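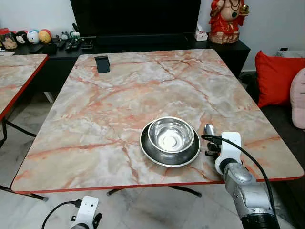 Der Tisch vor dem Fernseher, mit Schüssel und Schale aus Edelstahl

Graue Striche auf Tischplatte mit Marmormuster: Kratzer oder Abrieb?

Kategorie: Haushalt > Möbel und Oberflächen
Gefragt von Carys Kneath am 24. Oktober 2025

Hallo zusammen,

wir haben im Juli zwei Klapptische gebraucht übernommen, beide mit rosa-weißem Marmormuster und rotem Rand. Aus welchem Material die Platten sind, weiß ich nicht. Ein Etikett habe ich auf der Unterseite nicht gefunden, und der Vorbesitzer konnte auch nichts dazu sagen.

Wir essen fast jeden Tag daran, meistens aus Edelstahlgeschirr. Seit ein paar Wochen sehe ich an der Stelle, wo immer die große Schale steht, feine graue Striche. Das Muster hat selbst graue Adern, deshalb ist es mir lange nicht aufgefallen. Man merkt es erst, wenn man schräg gegen das Licht schaut. Fühlen kann ich mit dem Finger nichts.

Probiert habe ich bisher Spülmittel mit warmem Wasser und danach einen Glasreiniger. Beides hat nichts geändert. Scheuermilch habe ich im Haus, traue mich aber nicht, weil die Platte so glänzt und ich keine matte Stelle in der Mitte haben will.

Meine Fragen:
Sind das Kratzer oder ist das Abrieb vom Metall?
Womit geht es weg, ohne dass der Glanz leidet?
Kann man vorbeugen, ohne immer eine Tischdecke aufzulegen?

Beim Besteck frage ich mich dasselbe, das liegt bei uns oft direkt auf der Platte. Kunststoffbecher machen keine Probleme, höchstens einen Wasserrand, den man wegwischt.
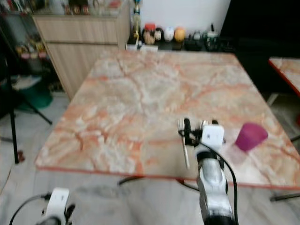
Beiträge zum Thema

Prokau
23 Personen fanden das hilfreich

Klingt nach Metallabrieb. Edelstahlgeschirr hat am Boden oft einen rauen Standring, und der schreibt auf glatten Flächen wie ein Bleistift. Das kennt man auch von weißen Tellern, auf denen das Besteck graue Linien hinterlässt.

So kannst du es prüfen: Mit dem Fingernagel quer über einen Strich fahren. Bleibt der Nagel hängen, ist es ein Kratzer. Gleitet er glatt drüber, liegt das Metall wahrscheinlich nur obenauf.

Zum Entfernen würde ich so vorgehen:

1. Platte mit Spülmittel abwaschen und trocknen.
2. Weißen Radiergummi nehmen und einen einzelnen Strich ohne Druck bearbeiten. Bei mir hat das für die meisten schon gereicht.
3. Wenn das nicht hilft, etwas Natron mit Wasser zu einem dünnen Brei rühren und mit einem weichen Tuch auftragen. Ganz leicht reiben, höchstens 30 Sekunden.
4. Feucht nachwischen, trocknen und gegen das Licht prüfen.

Natron bitte zuerst an einer Ecke testen, die man nicht sieht. Keine Scheuermilch und kein Schmutzradierer, beide schleifen. Auf einer glänzenden Platte siehst du danach genau, wo du gerieben hast. Falls es echter Stein sein sollte, gelten andere Regeln, dann auf keinen Fall Essig oder Zitrone. Bei einem Klapptisch halte ich das aber für unwahrscheinlich.

Cenance
5 Personen fanden das hilfreich

Zum Vorbeugen: Unterseite der Schale anschauen und mal mit einem Küchentuch fest darüberreiben. Wird das Tuch grau, färbt sie ab. Neues Geschirr macht das stärker, also ein paarmal gründlich spülen. Danach einfach einen Untersetzer aus Kork oder Filz drunter, dann brauchst du keine Decke. Und die Schüssel anheben, nicht über den Tisch schieben. Das Besteck ist weniger schlimm, weil es leicht ist. Bei uns liegt es auf einer Serviette.

Sison

Einfach Wachstuch drauf und fertig. Hab ich seit 11 Jahren.

Kommentar von Carys Kneath:
Danke euch. Nagelprobe gemacht, er bleibt nirgends hängen. Mit dem Radiergummi sind zwei Striche am Rand komplett weg, den Rest mache ich am Wochenende. Das Küchentuch unter der großen Schale war tatsächlich grau. Wachstuch möchte ich nicht, mir gefällt das Muster.

Kommentar von Prokau:
Gut, dann lass das Natron weg, solange der Radiergummi reicht. Die Krümel vorher abwischen, bevor du wieder etwas Schweres draufstellst.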